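Guides > Delivery Rovers > Hedside > Section 4: Setting Up the Simulated Test Plaza

Filed under: Setup & Maintenance, Simulation

13 Apr 2021 | 2 comments | 4 shares

If you've come straight from Section 3, your Hedside should be sitting on its stand with the wheels off the ground, the battery charged and the drive test passed. Good! Leave it there. We're not going outside yet (I know, I know), and everything in this section happens on the computer you installed the Brundale simulator on.

I wrote this part after setting up my own rover twice, once badly. The first time I skipped the simulator completely, took the thing to the end of my street and spent a long afternoon chasing a problem with the camera height setting that I could have found from my chair. So please do the whole section, even if you've used other rovers before.

What you need:

The rover on its stand, switched off for now.
The Brundale simulator, installed and opened at least once so it has built its folders.
The network cable from the box. Wi-Fi will do later on, but use the cable for setup.
The little card with your rover's pairing code. Mine was stuck to the inside of the lid and I nearly threw it out.

4.1 Pairing the rover with the simulator

1. Plug the cable into the port behind the rear cover. It clicks. If it doesn't click, it isn't in.

2. Press the red stop button on top of the rover before you turn on the power. It should stay down by itself.

CAUTION: Leave the stop button pressed for all of 4.1. When the simulator first connects, it sends a short burst of wheel commands, and with the button up the wheels will spin. Keep sleeves, cables and the cat away from them in any case.

3. Turn on the rover and wait for the steady light. A blinking light means it's still starting up, and it can take a good while the first time.

4. In the simulator, open Devices, choose Add, and type in the pairing code. Capital letters matter.

5. When the rover's name shows up in the list, click it once and choose Mirror Settings. This copies the real rover's measurements (wheel size, camera height, turning circle) over to the simulated one.

Note: Mirror Settings only works in one direction. Anything you change in the simulator stays in the simulator until you export it in 4.4, so feel free to mess around.

4.2 Loading the plaza

The simulator comes with several places to drive in. The one I always start with is called Flandville, and it's a downtown square with a road beside it. I like it for setup because it has a nice long stretch of paving to drive over and plenty of upright stuff to steer between once you get across.

1. Go to Places and pick Flandville. Choose Clear Day. Leave the rain and evening settings for another time, they only muddy things while you're checking the basics.

2. Set the start point to Plaza South. The rover will be facing the storefronts.

3. Open the Camera panel and choose Front.

4. Check the camera height. It should match the number on the sticker under your rover's nose. If it doesn't, go back and run Mirror Settings again, and don't type the number in by hand. I did that, and it was wiped out the next time I connected.

5. Set the camera tilt to zero and look at where the skyline falls. It should be level from side to side. If it leans, the rover was leaning on its stand when you mirrored it. Shim the stand, mirror again, carry on.

With Front selected and the tilt at zero, you want open paving ahead of you, the gray building with the blue awnings square across the plaza, and the curb and road off to the right. You also don't want to see any part of the rover itself. If a strip of bumper shows along the bottom, the tilt is too low.

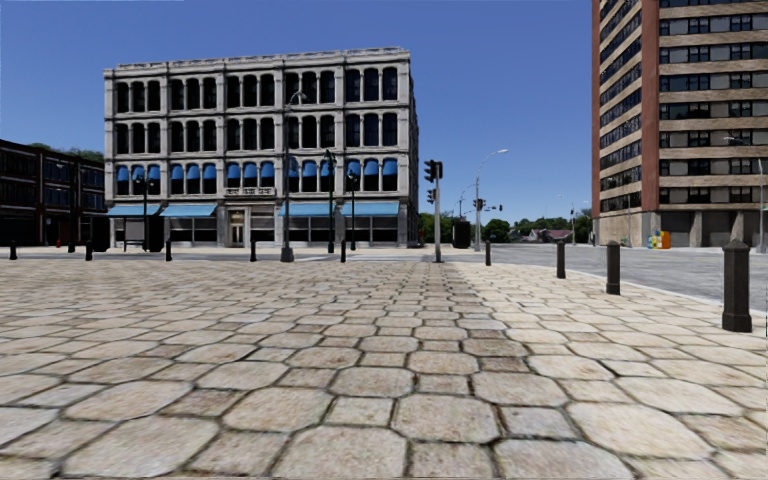
Baptiste Cordier wrote in to ask whether the camera check could be done with the obstacle map switched on, as he'd been flipping back and forth between the two. Yes, it can, but turn the map's shading down first or you'll struggle to judge the level. His other tip was to save the camera view as a preset before moving on, and I've done it that way ever since.

4.3 First drive

1. Set the speed limit to Walk.

2. Turn on Obstacle Map. Bollards and poles should come up as solid marks, with the curb as a line.

3. Drive straight ahead over the paving for a bit, then stop. The stones are uneven, so a small wobble in the picture is fine. A steady drift to one side means the wheel trim needs doing (Section 3, last page).

4. Turn right and creep toward the curb. The rover should stop by itself before it gets there. Try it at a slant too, which is how it'll usually meet a curb in real life.

5. Go between two bollards. If it refuses, check the body width under Measurements. The optional Ngui cargo box makes the rover wider, and you have to tick its box yourself.

CAUTION: Don't turn off Curb Stop to get through a tight spot. The setting is included in the export, and your real rover will cheerfully drive off a real curb.

4.4 Saving and exporting

1. Choose Save Profile and give it a name you'll recognize in May.

2. Click Export to Rover. The log should end with 200 and the word OK. Any other number, and you check the cable and send it again.

3. Turn the rover off, wait for the light to go out, then unplug the cable and snap the rear cover back on.

Keep the stop button down until you reach step 1 of Section 5, where the wheels finally get to touch the floor.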